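Notebook, bench 2 side. Monday, late afternoon

Sourdough-style indigo vat, second attempt. It's alive!! I lifted the lid after lunch and there was a proper coppery skin on top with a clump of dark blue bubbles in the middle, and the liquid underneath had gone from murky navy to that yellow-green you want. The first vat never got anywhere near this color. I think I rushed that one, and I know I let it get cold over the weekend.

Recipe as it stands, so I don't lose the sheet again: indigo powder, wheat bran, madder root and soda ash, all in the tall bucket with the tight lid. Bran went in first with hot water and I let that sit overnight before adding anything else. The indigo was ground wet in the small mortar for much longer than last time, until I couldn't feel any grit between my fingers. Bucket wrapped in the old wool blanket, heating mat underneath, lid down. Stirred twice a day, slowly, along the wall of the bucket so as not to drag air in.

Smell: sweet on day 2, cheesy by day 5, and now something like a barn with a clean floor. I've grown fond of it. Others who share the room may feel differently, so please say so and I'll shift the bucket nearer the extractor.

Test dips today, all on the same Purkthorpe cotton (scoured last week, soaked in plain water before dipping):

Strip A, one dip, 5 minutes. Came out bright green and turned while I held it, a lovely soft sky blue once it had aired.
Strip B, 2 dips, same time each, aired in between. Deeper, slightly patchy at the fold where I'd pinched it.
Strip C, 5 dips. Gorgeous. Nearly a denim blue, even right up to the edge, and very little came off in the rinse.
Strip D, linen offcut, 2 dips. Paler than the cotton but so clear, almost no gray in it. I want a whole shirt of this.

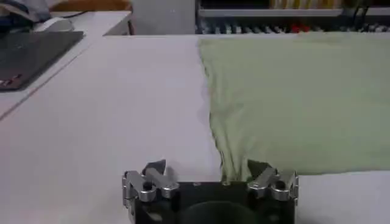
Gripper, fingers open.

Rinse notes. Cold water first until it ran nearly clear, then a splash of vinegar in the second bowl, then cold again. I skipped the vinegar on half of strip C to compare, and while wet I can't tell the halves apart. Will look again in daylight when they're dry. The north window is much better for this than the strip lights, which make everything look purple.

pH was 9 on the paper, down a little from the start, so I fed it a small spoon of soda ash and a handful of bran and shut the lid. No more dipping until it has had a night's rest. I was very tempted to throw in the Shawky wool skein while it looked this good, but wool and a high pH don't get along and that yarn wasn't cheap. Possibly once the vat has drifted down a bit, and only for short dips.

Folding trials. I tied 7 small squares while the vat was resting: three with marbles, two pleated and clamped between blocks, one wrapped on a bit of pipe, one stitched. The stitched one took ages (running stitch in doubled thread, pulled up as tight as I dared) and it's the one I'm most excited about. If the thread holds, there should be a row of little white teeth along each line. Please leave them on the tray, the knots slip if they're handled.

Bekix thread snapped twice on the gathers. The heavier reel from Drirnbridge held fine, so I'm using that from here on and keeping the Bekix for hemming.

Things to do:
Label the strips before they all look the same.
Find the other pair of long gloves. My left hand is blue to the wrist.
Order more bran, the bag is down to dust.
Scour the rest of the cotton.
Ask if anyone has a bigger lidded bucket going spare. A full-width scarf crumples in this one, and I'd bet that's where the patches on B come from.

Evening, short: stirred once, skin had come back within minutes, still green underneath. Mat left on low, blanket tucked in. Please don't lift the lid to look, however much you want to. I'll be in early to dip the tied squares and will leave the first of them pegged by the sink.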